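Chapter 5
Play Kitchens: Layout, Scale and Fittings

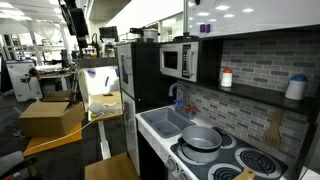
Figure 5.1 Child-sized kitchen unit with refrigerator, sink, stovetop and upper microwave.

5.1 Scope of the chapter

The previous chapter dealt with single items of play furniture: the stool, the table, the storage bin. This chapter takes up the play kitchen, in which several functions are combined in one carcass. The combination raises questions that do not come up with single items. Heights have to be reconciled, doors need clearance, and loose parts such as pots and utensils must be given a place to rest.

Plumbing and wiring are outside the scope. The faucets, knobs and keypads discussed here are dummy fittings, and the term "appliance" is used for the part of the unit that represents one.

5.2 Terms

Carcass: the framing and fixed panels that carry the load of the unit.

Counter: the horizontal surface between the appliances. In most units the sink basin is set into the counter and the stovetop lies flush with it or slightly above.

Backsplash: the vertical panel behind the counter. It stiffens the carcass against racking and often carries a printed pattern. The unit in Figure 5.1 has a pattern of gray bricks in varying shades.

Upper frame: all framing above the backsplash, including any cabinet or microwave mounted in it.

Loose part: any item supplied with the unit and not fixed to it. Pots, lids, bottles and spatulas are loose parts.

5.3 Printed and molded detail

A designer can represent an appliance in two ways. Printed detail is flat and cheap, and it leaves the surface clear for use. Molded detail projects from the surface and can be gripped or turned if the designer allows for it.

The choice should follow the expected use. Burners are usually printed, so that a pot can be set down on them without tipping. A faucet is nearly always molded, as a printed one would have to lie flat against the panel. In Figure 5.1 the coil burners are printed on the stovetop, while the arched faucet rises behind the basin between a blue tap handle and a red one.

Color coding of taps is a convention borrowed from full-sized kitchens. It should be kept the same across all units in a room – mixed conventions make the coding useless for teaching.

5.4 Heights and reach

Three heights govern the layout: the counter, the shelf and the top of the upper frame. The counter is fixed first. For the Mollirby pattern, used in the worked problems at the end of this chapter, the longest horizontal run of the carcass is 100 cm and the upper frame begins 27 cm above the counter.

A shelf on the backsplash should be reachable from a standing position with the heels on the floor. Items placed on it need to be small and light. The top of the upper frame is a different case. It is not designed as storage, but in practice it collects loose parts, and the load calculation in Section 5.7 allows for this.

Utensils may be hung below the shelf. A hanging utensil should not reach so far down that it meets a pot on the rear burners.

5.5 Order of appliances

The Mollirby pattern places the refrigerator at the left end, the sink next to it and the stovetop at the right. The tall refrigerator frame closes off one end of the unit and adds stiffness there. The Tunetti pattern reverses the order and is treated in Section 5.6, together with the corner version.

Exercises 1 to 4 use the Mollirby pattern only. Dimensions are in centimeters unless marked otherwise.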